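¿Merece la pena comprar dos pinzas de mano para recoger y ordenar objetos, o empiezo con una?

Luzius Stöckli

Tengo que cerrar un presupuesto antes de junio y no me fío de lo que me cuentan los vendedores.

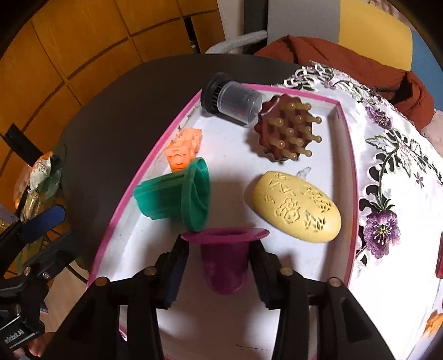
El trabajo es este: objetos domésticos pequeños en una bandeja, se cogen de uno en uno con la pinza de mano, se cambian de sitio y se graba todo para entrenar después un brazo. Vasos de plástico, botes, jabones, juguetes, un cepillo de masaje. Nada pesado, pero todo con formas distintas, y ahí es donde empiezo a desconfiar de los catálogos.

Tengo dos ofertas. Leitner me pide 1196 euros por pinza, con almohadillas de repuesto. Stistum vende la pareja por 3461, con programa de grabación y un año de asistencia. El comercial de Stistum insiste en que con una sola mano «los datos no valen», cosa que me suena a que cobra por parejas. ¿Alguien ha hecho las cuentas con uso real y no con el folleto? Me interesan sobre todo los gastos que no salen en la oferta.

Eleni Hodžić

Yo pasé por lo mismo y compré de más, así que tómatelo como la opinión de una escarmentada.

Lo de que con una mano no valen los datos es falso dicho así. Depende de la tarea. Si vas a coger un vaso y dejarlo en otro lado, con una te sobra. Si hay que sujetar un bote mientras se le quita la tapa, o abrir una bolsa, necesitas dos y no hay vuelta de hoja. Haz una lista de las tareas que vas a grabar de verdad (no las que te gustaría) y mira cuántas piden dos manos. En mi caso eran tan pocas que la segunda pinza se pasó meses en el cajón.

Sobre las ofertas: dos pinzas de Leitner son 2392. La diferencia con Stistum son 1069 euros por un programa y un año de asistencia. Pide que te dejen probar el programa con tus propios objetos antes de firmar. A mí me hicieron la demostración con cubos de espuma, y con cubos de espuma todo funciona. Lleva lo peor que tengas: algo transparente, un jabón con relieve, un vaso con reborde ancho.

Gastos que no vienen en la oferta y que yo tuve que pagar:
Almohadillas. Pregunta el precio suelto y el plazo de entrega, por escrito.
Disco para las grabaciones. Se llena antes de lo que dicen.
Horas de la persona que graba y de la que revisa. Con diferencia, lo más caro. Yo dejaría 2000 euros solo para eso en la primera fase y luego vería.
Cables. Parece una tontería hasta que falla uno y no hay recambio estándar.

Y pregunta qué pasa con el programa cuando se acaba el año. Si los archivos solo se abren con él, no estás comprando una pinza, estás firmando una suscripción. Yo empezaría con una de Leitner y exigiría que mantengan el precio de la segunda unos meses.

Flusberg

Nosotros pillamos una Baleo de segunda mano por 1042 y tira bien. Venía sin manual y con una almohadilla gastada, eso sí. No sé si aún se encuentran. De programas no te puedo decir, usamos uno hecho en casa.

Luzius Stöckli

Gracias a los dos. Eleni, he preguntado a Stistum por el formato de los archivos y me han contestado con un folleto de ocho páginas en el que no aparece la palabra «formato». He pedido la prueba con mis objetos y sigo esperando fecha. La de segunda mano la descarto, necesito factura con garantía.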